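4.2 Does the surface matter?

Most of the earlier work on small-object sorting treats the work surface as background. A table is named, sometimes its height is given, and the reader is left to suppose that nothing else about it could have changed the result. We are not convinced. Of the papers we went through for this section, few say whether the table was covered, and fewer still say with what. The Warnum guidelines ask for "a clean, level surface", a phrase which would fit a sheet of glass as well as a folded blanket.

The Senen trials are often quoted in favour of soft mats. They report fewer dropped and lost pieces on a covered table, and the finding has been repeated so often that it now passes for common knowledge. Yet the covered and bare tables in those trials stood in different rooms, and the covered one was used only in the afternoon, by which time everyone had had a morning's practice. We would want both points dealt with before giving the mat any credit.

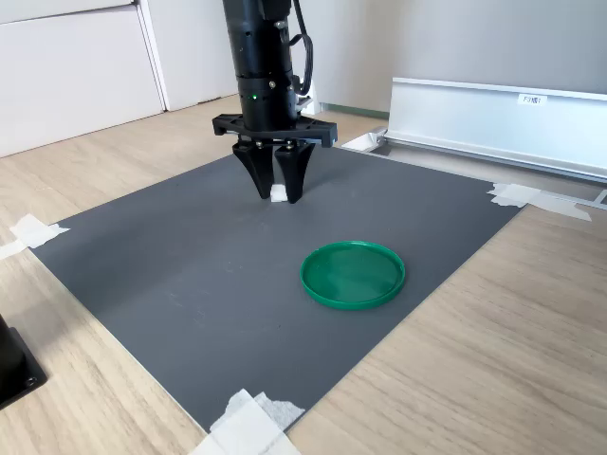 Figure 3. Grey mat taped at the corners on a wooden table, with an upturned green lid as the receiving dish.

Tape is a further weakness. A mat that has been taped down once will be lifted, cleaned and taped down again, and seldom in quite the same place. Ellery recommends fresh tape after every 30 placements, though we could find no test behind that number. Over our 932 placements we replaced the tape whenever a corner came up, and wrote down when we did so. Whether this is better than a fixed rule we cannot say. It does at least leave a record that somebody else can argue with.

The choice of dish deserves the same suspicion. Skundau's protocol calls for a shallow container with a raised rim, and a plastic lid turned upside down meets that wording. So would a saucer. A low rim is said to make placing easier, but it may also let a piece bounce out, and the protocol counts any piece that touches the inside as placed. Under that rule a piece that lands in the lid and leaves again is a success. We counted only pieces still inside when the next one was picked up, so our scores should not be set beside Skundau's without some care.

A first block of 100 placements was used to settle the position of the lid and is left out of Table 2. Readers who think this flatters the remaining figures may be right, and the block is given in full in the appendix.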